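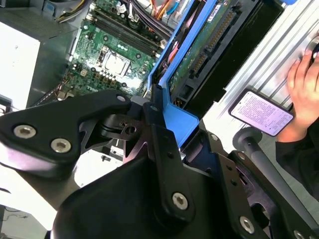
18 July 2019. Damp readings from the Lougher store, second week. The logger at the north wall gave 158 usable readings before it stopped writing to its card, and the one by the door gave 412. Relative humidity by the door swings with every delivery; the north wall hardly moves. All files went across to the workshop today, where the desktop tower is standing open with its insides showing, so the copies are on the Pellness share and not on its drive.

Salt check on both sensors, sealed box, overnight. Door sensor reads 2 points high. North wall sensor fine. Correction applied to the door set only, raw files kept.

Brevidon brick samples: 16 cut, weighed, into the oven at low heat. Weigh again until two readings agree. The Hiltislow batch is still in its bags, labels smudged, check against the site sheet first.

To do: new card for the north logger, longer lead for the door. Repeat the whole run in December with the heating on.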